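로봇 시연 교시

로봇 시연 교시(示演敎示)는 사람이 작업을 직접 해 보이거나 로봇을 손이나 원격 장치로 움직여, 그 동작을 로봇이 따라 하도록 하는 방법을 통틀어 이르는 말이다. 시연 학습, 모방 학습을 위한 교시라고도 한다. 좌표와 명령을 하나씩 입력하는 프로그래밍 방식과 구별된다.

개요

산업 현장에서는 오래전부터 작업자가 교시 조작기(티치 펜던트)로 로봇의 위치를 차례로 저장하고 이를 재생하는 방식을 써 왔다. 이 방식은 부품의 위치가 고정된 용접이나 도장에는 알맞지만, 물체의 위치나 모양이 매번 달라지는 작업에는 맞지 않는다. 시연 교시에서는 같은 작업을 여러 조건에서 되풀이해 기록하고, 카메라 영상과 동작 사이의 관계를 신경망 등으로 학습시킨다.

방식

직접 교시는 사람이 로봇 팔을 손으로 잡고 끌어 움직이는 방식이다. 관절의 힘을 감지하거나 중력을 보상하는 기능이 필요하다. 조작자의 손과 몸이 로봇 카메라에 찍히기 쉽고, 두 팔을 동시에 다루기 어렵다.

원격 조작은 떨어진 곳에서 조종 장치로 로봇을 움직이는 방식이다. 조이스틱, 가상현실용 조종기, 로봇과 관절 구조가 같은 소형 팔 등을 쓴다. 소형 팔을 쓰는 경우 조작자가 움직이는 쪽을 리더, 이를 따라가는 쪽을 팔로어라 한다. 팔의 관절이 6개이면 양쪽의 관절 각도를 그대로 대응시킬 수 있다. 통신 지연이 크면 조작자가 동작을 멈추고 기다리는 일이 잦아져 기록의 품질이 떨어진다.

휴대형 그리퍼 방식은 로봇 없이 사람이 집게 모양의 도구를 손에 들고 작업하는 방식이다. 도구에 단 카메라로 주변을 찍고, 영상과 관성 센서의 값으로 도구의 위치와 방향을 추정한다. 로봇 팔 끝에 같은 모양의 그리퍼와 카메라를 달면 사람이 기록한 영상과 로봇이 보는 영상의 차이가 줄어든다.

기록 과정

기록은 보통 에피소드 단위로 나눈다. 한 에피소드에는 영상, 그리퍼의 위치와 방향, 집게가 벌어진 폭이 시각 정보와 함께 담긴다. 휴대형 그리퍼를 쓸 때는 시작하기 전에 주변을 천천히 비추어 공간 지도를 만들기도 한다. 무늬가 없는 벽이나 빛이 강하게 반사되는 표면이 화면을 채우면 위치 추정이 끊길 수 있다.

어안 렌즈는 가까운 물체와 주변 배경을 한 화면에 담을 수 있어 손목 위치의 카메라에 흔히 쓰인다. 가장자리의 왜곡은 보정하거나 그대로 학습에 쓴다.

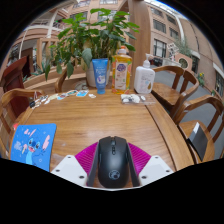
집는 대상으로는 생활용품과 사무용품이 많이 쓰인다. 표면이 둥글고 매끄러운 물체는 집게가 닿는 위치에 따라 돌아가거나 미끄러질 수 있으므로, 접촉면에 무른 재질을 대거나 골을 내어 마찰을 높인다. 집는 방향을 한 가지로만 기록하면 학습된 로봇도 그 방향에 치우치는 경향이 있다.

한계

시연에 담긴 사람의 습관과 실수도 함께 학습된다. 사람의 손은 로봇 팔이 닿지 못하는 자세나 낼 수 없는 속도로 움직일 수 있어, 휴대형 도구로 얻은 기록은 로봇의 작업 범위에 맞추어 걸러야 한다. 손에 전해지는 힘은 별도의 센서가 없으면 기록되지 않는다.

같이 보기

모방 학습
원격 조작
엔드 이펙터
동시적 위치 추정 및 지도 작성

마지막 편집: 2025년 12월 11일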